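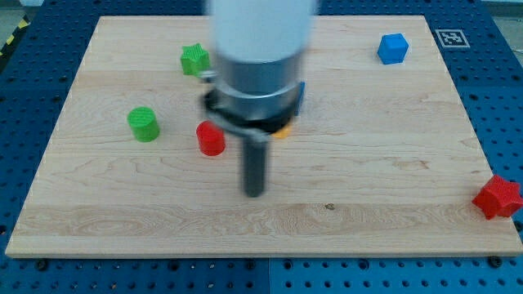 Search the archive
Enter keywords

List: Belthorpe Benches and Surfaces
Subject: Re: Loose maple tops on perforated tables, cupping and creep
From: Natanael Mendonça
Date: Saturday, February 6, 2021

Hanna Bednarek wrote:

> We have a perforated metal table and want a wooden top on part of it for
> tabletop work with small plastic parts. Shape blocks, mainly, the kind with
> ribbed faces. On bare metal they catch in the holes and they are loud.
>
> I bought an edge-joined maple blank, 1,480 mm long, and cut it down so that a
> border of the table stays free on the sides and at the front. The board is
> not fastened. Two problems after the first winter month:
>
> 1. It rocks. With one corner pressed down, the opposite corner lifts enough
> to slide a business card under it.
> 2. It creeps toward the window side when people lean on the front edge.
>
> Underside is bare, top has three coats of Plendel hard oil. The heating is on
> all day and the hygrometer reads 30 percent most afternoons. Would you bolt
> it down through the holes, or put something under it? And is there any point
> in planing it now?
>
> Hanna

Hanna,

Don't plane it yet. Your top has finish on one face only. The bare underside gives up moisture faster than the oiled face, so the board changes shape across the grain. If you flatten it in February at 30 percent, you will have a crown or a cup of the opposite sign by August, and less thickness to correct it with.

What I would do, in order:

Check the table before the board. Perforated sheet is often a little high or low between its supports. Lay a straightedge along both diagonals and across the middle. Ours had a dip near the center and I spent a weekend blaming the wood for it. If the table is out, shim at the table supports and measure the board again afterward.

Take the board off and stand it on edge, both faces open to the air, for a week. Sticks under it if you have to lay it flat. Turning it face for face during that week does no harm. A good part of the cup usually comes out this way.

Finish the underside with the same product and the same number of coats as the top. Do the edges and the end grain as well. End grain takes more oil than you expect, so keep wetting it until it stops drinking, then wipe. Equal coats don't stop the movement. They make both faces move at a similar rate, and that is all you need for a loose top.

Let it cure before it goes back. Uncured oil against painted metal will print the hole pattern onto the underside and may stick there. I gave mine two weeks.

On bolting: holes in the table are tempting because they are already there, but a wide panel fixed hard at all four corners has no room to move across its width. It will bow between the bolts or open a glue line. If you must have it fixed, use one round hole at the center of each end and slots everywhere else, long axis across the grain, with a washer and the nut just past finger tight. Clearance of a couple of millimeters either side was enough for ours.

For creep alone I would skip bolts. Two methods I have used:

Pegs. Turn or buy short dowels that fit the table holes with slight clearance and glue them into the underside. Keep both on the lengthwise centerline so that the width can change freely. Mark them from the table with transfer punches. Don't trust a drawing for the hole pitch. Ours was sold as 50 mm and drifted over the length of the sheet.

Cork-rubber sheet. Thin underlay, cut short of the board on every side so it doesn't show or collect dust. Holds well against leaning and takes up small irregularities in the metal. It also deadens the noise considerably. Leave it unglued, or glue it to the board only. Jahangir Khan on this list prefers separate strips running with the grain, for airflow underneath, and I have come around to that.

On stave selection, if you buy another blank. Mine came from Brendari and was made up of 63 mm strips, mostly flatsawn. There is one strip with a strong swirl in the grain, very handsome, and that strip stands proud of its neighbors every winter. You can feel it with a fingernail. Swirled figure means the grain runs in and out of the surface, and it also tears under a hand plane. Use a card scraper there, or sand. If appearance doesn't matter, ask for straight-grained strips and put any figured ones near an edge, away from where the parts are handled.

On the front edge: break it with a small chamfer or roundover, no more than two millimeters. Forearms rest there. Leave the far edge square if you ever want to register a fence or a tray against it.

On finish under plastic parts. Ribbed plastic pushed back and forth leaves a fine gray burnish on oil. It comes off with a white pad and a little fresh oil. Varnish resists it longer but shows scratches as bright lines, and it has to be sanded back over the whole face for a repair. I stayed with oil. Avoid wax as a last coat. Pieces skate on it, and light ones stop where you don't want them.

Color is worth a thought too. Pale maple gives good contrast to green, blue and most other toy-like colors. Yellow and orange parts are harder to pick out against it once the oil has ambered. If that bothers you, use a waterborne finish on the next one, which stays lighter.

My notes on thickness, from three boards on the same table: the thinnest cupped and came back with the seasons, and I gave up on it. The middle one is in use. The thickest is the flattest and takes two people to lift, so it never gets cleaned under. I would not go thicker than you need for stiffness, given that the table carries the load anyway.

If after all this one corner still lifts, put a paper shim under it and wait until summer before you cut anything.

Natanael

Comments (4)

Jadwiga Zawadzka
We did the peg version two years ago. One remark: if the dowels are a tight fit in dry weather they will be tighter in humid weather, and then the board does not come off. I use nylon pegs now.

Jahangir Khan
Strips, yes, but stop them a hand's width from the ends or they curl. Afridi sells the cork-rubber on a roll, which is cheaper than sheets if you are doing more than one board.

Hanna Bednarek
Table checked. It is low along the back by the thickness of two playing cards. Board is on edge in the hallway. Does the glue between strips need any protection from the oil?

Sólveig Steinarsdóttir
No, once the glue is fully cured the oil sits on top of it. Scrape off any squeeze-out first or you will see it as a pale line along the seam.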